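Food Preparation Fundamentals
Unit 4: Quick Pickles, Brines and Cold Marinades
Course handout — revised September 8, 2023

Prepared by Lleucu Rowlands and Dinesh Ahuja for students in the evening certificate program

Purpose of this unit

This unit covers the preparation of vegetables in acid and salt for short-term refrigerated storage. Students will prepare one vinegar pickle and one salted vegetable dish during the practical session. The handout should be read before the session and brought to the kitchen.

The methods given are for refrigerator use only. They are not suitable for shelf storage. Canning in sealed jars is a separate procedure with its own safety requirements and is taught in Unit 9. Students who have canned at home should not apply those methods in this unit without the instructor's approval.

Terms used

Brine: a solution of salt in water. In this course the strength of a brine is stated as the weight of the salt as a percentage of the weight of the water.

Quick pickle: a vegetable covered with a seasoned vinegar solution and kept in the refrigerator. No fermentation is intended.

Dry salting: salt applied directly to cut vegetables to draw out moisture. The liquid is normally poured off before dressing.

Cold marinade: an uncooked mixture of acid, oil and seasoning in which a food rests before serving or cooking.

Choosing and cutting vegetables

Select firm vegetables without soft spots. Small cucumbers with thin skins hold their texture better than large ones. Radishes, carrots, green beans, cauliflower and red onions are all suitable. Green beans and cauliflower should be blanched briefly in boiling water and cooled in ice water before the pickling liquid is added.

Wash all vegetables under running water. Trim the blossom end of each cucumber, as it contains enzymes that can soften the flesh. Cut pieces to an even thickness so that they take up the liquid at the same rate. Thin slices may be ready within an hour. Spears and whole small vegetables need at least a full night. 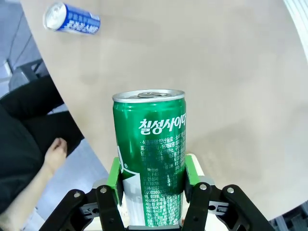
Reading time: 5 minutes

The basic pickling liquid

The standard liquid for this unit uses equal parts vinegar and water by volume. Use a vinegar labeled 5 percent acidity. White distilled vinegar gives the cleanest color. Cider vinegar is rounder in flavor but will darken pale vegetables. Rice vinegar is often sold at a lower acidity, so check the label before using it.

For one batch, measure:

200 grams white vinegar
200 grams water
2 teaspoons fine salt
1 tablespoon sugar
1 small bay leaf
1/2 teaspoon mustard seed
4 black peppercorns

Combine everything in a small stainless steel saucepan and bring to a simmer, stirring until the salt and sugar dissolve. Do not use an unlined copper or aluminum pan, which will react with the acid. Pack the vegetables into a clean glass jar and pour the hot liquid over them until they are fully covered. Let the jar stand until it stops steaming, then cover, label and refrigerate.

The sugar may be reduced or left out. The proportion of vinegar to water should not be lowered. Students wanting a milder pickle should add a little more sugar or choose a sweeter vegetable.

Dry salting

Weigh the cut vegetables and calculate 2 percent of that weight in salt. Toss the two together in a wide bowl and leave for 30 minutes, turning once. Cabbage needs longer and benefits from being pressed under a plate. Drain in a colander. Taste a piece before dressing it. If it is too salty, rinse quickly in cold water and press again in a clean towel.

Dress with rice vinegar, a few drops of sesame oil and a pinch of chili flakes. Salted vegetables are best on the day they are made — the texture declines noticeably overnight.

Scaling for larger groups

Recipes for catering service are scaled by weight, never by cups. The worked example in class assumes 3000 grams of trimmed cucumber. At 2 percent, the salt required is 60 grams. Divide a quantity of this size between two bowls, or the lower layers will sit in liquid while the upper layers stay dry.

Spices do not scale in direct proportion. When a recipe is multiplied by more than four, begin with two-thirds of the calculated amount of whole spice and adjust after tasting. Colm Costello will demonstrate this during the practical session with three jars of differing strength.

Storage and labeling

Each jar must carry the student's name, the contents and the date of preparation. Unlabeled jars are discarded at the end of the week. Keep jars at or below 40°F, and keep the vegetables beneath the surface of the liquid. Remove portions with a clean fork or tongs. Liquid that has already been used should not be poured over a second batch.

Discard any jar that shows mold, smells yeasty or has turned slimy. Do not taste the contents to check.

Serving suggestions

Quick-pickled onions go well with grilled meats, bean dishes and soft cheese. Carrot and radish may be cut into matchsticks for sandwiches. Drain pickles for several minutes before placing them on bread or crackers. Strained pickling liquid from a fresh batch may replace some of the vinegar in a salad dressing, but reduce the salt in the dressing to match.

Practical session

Work in pairs. Each pair will submit one jar of quick pickle and one small dish of salted cabbage. Bring an apron, a vegetable peeler and a clean jar with a fitting lid. Knives, scales and pans are supplied. Long hair must be tied back, and cuts must be covered with a blue bandage and a glove.

Assessment is based on even cutting, accurate weighing, seasoning and the condition of the work station on completion. A written record of all weights must be handed in with the dishes. Bríd Doherty will mark the written records and return them in October.

Review before the next unit

Calculate the salt needed to dry salt 850 grams of shredded cabbage at 2 percent.
Explain why a rice vinegar label should be checked before use.
Describe the correct treatment of green beans before pickling.

Unit 5 covers vinaigrettes and emulsified dressings. Students with egg or mustard allergies should speak to Dinesh Ahuja before that session so that substitutes can be ordered.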